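FOR IMMEDIATE RELEASE

Te Moana Road Runners opens entries for the Karkum to Elham night run

New 10-kilometer course follows the old harbor road; entry capped at 3262 runners

Te Moana Road Runners has opened entries for its night run from Karkum to Elham, to be held in December. The gun goes off at 7:30 p.m. at the Karkum bus depot, and the course closes at 9:30 p.m.

The race replaces the club's morning loop through Vukum, which drew 1244 finishers in its last running. Runners who filled in the club's survey after that race asked for two things more than any others: a cooler start time and a route that did not pass the same corner twice. The new course is point to point. It leaves the depot, joins the harbor road at the fish market, crosses the Vukum bridge on the northbound side and finishes on the school field in Elham.

The harbor road is flat for most of its length. The one climb is the bridge approach – 300 meters, steeper at the top than it looks from below. Street lighting is good as far as the bridge and patchy after it, so every runner must wear a headlamp or a clip-on light. Lights will not be sold at the start.

Entry is open to anyone aged 16 or over on race day. Walkers are welcome as long as they can keep ahead of the closing time. Strollers and dogs are not allowed on the course this year, as the southbound side of the bridge will stay open to traffic.

Water will be served at the fish market, at both ends of the bridge and at the finish. The club will not hand out plastic cups. Runners should carry a bottle or a folding cup, and the tables will have taps set at bottle height.

Bags can be dropped at the depot until 7:10 p.m. and will be trucked to Elham. Return buses to Karkum leave from the school gate every 20 minutes, with the last at 10:40 p.m. The fare is included in the entry fee.

Race numbers can be picked up at the club room in Te Moana during the week before the race. Numbers will not be mailed, and there is no pickup at the start. A runner who cannot come in person may send someone else with a signed note and a copy of the entry receipt.

Entries may be transferred to another runner until the end of November. After that, no changes can be made to names or shirt sizes.

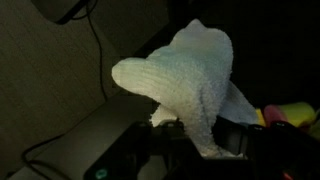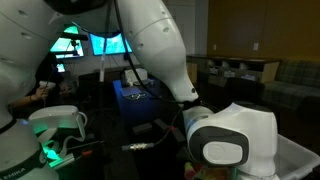
TE MOANA, November – Te Moana Road Runners will also hold free practice runs over the second half of the course, from the Vukum bridge to Elham, in the weeks leading up to the race. The group meets at 7 p.m. at the north end of the bridge and runs at two paces, with a regroup at the school field. No sign-up is needed. Bring a light.

Entry forms are available at the club room and on the club's website.

Media contact: Race Office, Te Moana Road Runners

– END –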